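Resources > Residents > Household Guides > Laundry

Search guides Enter keyword Go

How to Sort, Wash and Store Clothing in Shared Housing
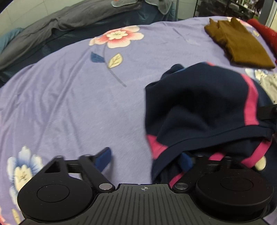
Residents of Stenirstead House are responsible for their own laundry from the first day of their stay. The guide was prepared by the Residential Services Office and applies to all machines in the Jundutness and Demissie wings. Residents should begin by sorting everything on a clear, flat surface. A bed will do if there is no table, and a bedsheet makes a good background for spotting small items. Dark clothing with bright trim needs particular attention: a navy blue garment with hot pink stripes belongs with the dark colors, and should be washed in cold water unless its care label says otherwise.

Before you begin

Each resident is issued a laundry card at check-in. The card must be loaded at the front desk before use, as the machines do not accept coins. Lost cards should be reported the same day so that the remaining balance can be moved to a new one.

You will need:

Your laundry card
Detergent suitable for high-efficiency machines
A mesh bag for small or delicate items
A bag or basket marked with your room number

Step 1. Empty and check each item

Turn out all pockets. Close zippers, fasten hooks and untie drawstrings. Crumpled clothing should be shaken out and opened fully before it goes into the machine. Sleeves and pant legs that remain bunched up do not rinse well and take much longer to dry.

Stains should be treated at this stage. Apply a small amount of detergent to the mark, work it in with your fingers and leave it for 10 minutes. Do not use bleach in the shared machines.

Step 2. Sort into loads

Most residents will need separate loads for whites, light colors and dark colors. Towels and bedding should be washed apart from clothing. New items in red, navy or black may release dye during their first few washes — wash them alone, or with old items of the same color.

Clothing made of stretch or athletic fabric may be washed with dark colors on a gentle cycle. Do not add fabric softener to these items. It leaves a coating that holds odor.

Step 3. Load and start the machine

Fill the drum no more than three-quarters full. Measure the detergent with the cap and pour it into the drawer marked for the main wash. Select the cycle, insert your card and wait for the door to lock before leaving the room.

The large Trestar washers at the end of the Demissie laundry room are reserved for blankets and comforters on Saturday. On other days they may be used for any load.

Step 4. Dry and collect

Clean the lint screen before every dryer load. Use low heat for anything containing elastic, and hang athletic wear on the racks provided. Racks may be used overnight but must be cleared by 10 a.m.

Please return promptly when your cycle ends. If a machine has been stopped for longer than 10 minutes, another resident may move the contents to the folding counter. Staff are not responsible for items left unattended.

Step 5. Fold and store

Fold clothing while it is still slightly warm, and let it cool completely before placing it in a drawer. Damp items should never be stored, even for one night. Seasonal clothing may be kept in the basement lockers. Requests for a locker are handled by Saron Negussie in the Residential Services Office, Room 4, and should include your room number and expected move-out date.

Reporting a fault

Every machine carries a number on its front panel. Give this number, the cycle selected and any message on the display when you call extension 689. Refunds are credited to the laundry card and cannot be paid in cash.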